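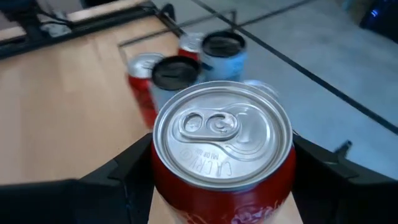 A red drink can, unopened.

Home | Modules | Handouts | Contact

Selling Powersports, Week 2: The Parts Counter
Posted September 20, 2019 by the Cesmont course office

Most dealers would like to be known for their quad bikes. Customers remember the parts counter, usually with a sigh.

Our case is Somovgate, a dealer with more than 400 part lines and 14 drawers, two of them labelled "misc". Read the Tokance stock sheet first - it is short, and dull.

Note how drive belts sell out before the first snow in December, every year, to general astonishment.

For next week: draft a reorder rule for belts and plugs. Awad catalogue codes only, please. "The blue one" is not a code.

We use cookies. Accept | Settings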